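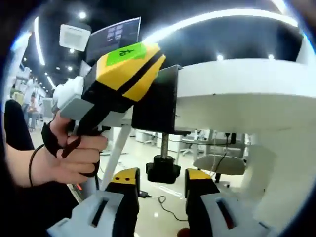 September, bench notes, hall side

Good session on the white tables! Started with the edge clamps. The screw type is the one I like best for these tops: the edge is thick and smooth, the knob sits underneath where you can reach it from a chair, and the whole thing goes on in under 15 seconds once you have the knack. Drahomíra Malý tried the old Nedelcu pads as well and they crept along the curve every time.

Then we cleared one top completely and wiped it down with Puline. What a difference a bare surface makes – I want to start every day like this.
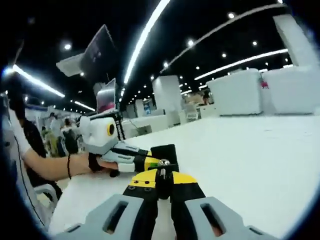

White top, plain and clear, black ceiling over the hall.

Measured the straight stretch between the legs afterward: 295 cm, so the Jemthorpe shelf will fit underneath with room for knees. Cables are next. I'd love to get them up off the floor and along the underside, clipped every 45 cm.

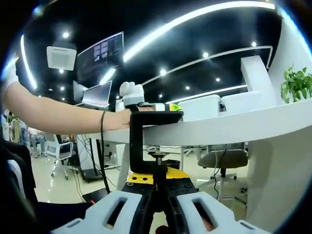

How tight should the clamp screw be on a curved edge?
Finger tight plus a quarter turn, with the pad flat against the underside. Check it again after lunch.

Still to do: order Drilano clips (47 in the last pack, all used), label the spare knobs.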